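Ilwood Bake Sale Returns, Having Learned Very Little

ILWOOD, Tue 16 April. The Ilwood Library Bake Sale will be back this spring for its 11th year, organizers confirmed today, despite last year's incident with the parking lot, the lemon bars and the marching band.

The sale raised money for 142 new large-print books last time out, most of them murder mysteries, by popular demand. This year's target is a new roof for the reading room, or as much of one as cake can buy. Doors open at 7 a.m. Regulars have been asked again not to line up before dawn and are expected to ignore it.

"We looked into a fun run," said Zinhle Mkhize, who chairs the Friends of Ilwood Library. "We sent out a survey. The replies were short and some were rude." 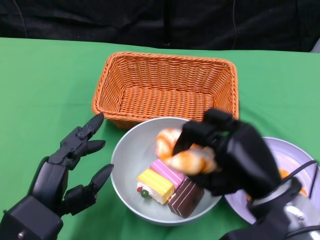 New rules for bakers

Cakes must arrive sliced. Last year's policy of slicing on demand led to what the minutes call "a difference of opinion about portions." Anything containing nuts must say so on a card, in handwriting a stranger can read. Bakers who want their bowls back should put a name on the bottom; the library still has a shelf of unclaimed dishes from November's soup lunch and has started using them for paper clips.

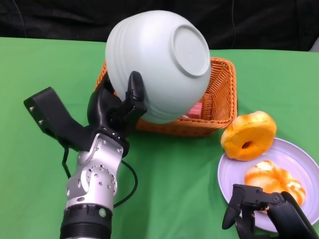 A bowl held above the green tablecloth.

Dusside Dairy is giving the cream and Petchrat Coffee will run the urn. The long-running rivalry with the neighboring town of Zeris, whose own sale falls on the same weekend for the third year running, is described by both sides as friendly.

"They have a tent," said Obsa Ejigu, who has run the cake table since the first sale. "Good for them. We have more than 1,000 napkins."
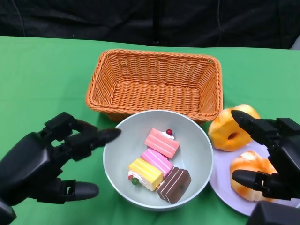
How to take part

Bakers can sign up at the front desk during library hours. Entry to the sale is free, slices are priced by the baker, and haggling is discouraged but has been known to work. Please bring small bills.

Media contact: Zinhle Mkhize, Friends of Ilwood Library, care of the front desk. Leave a message with whoever picks up.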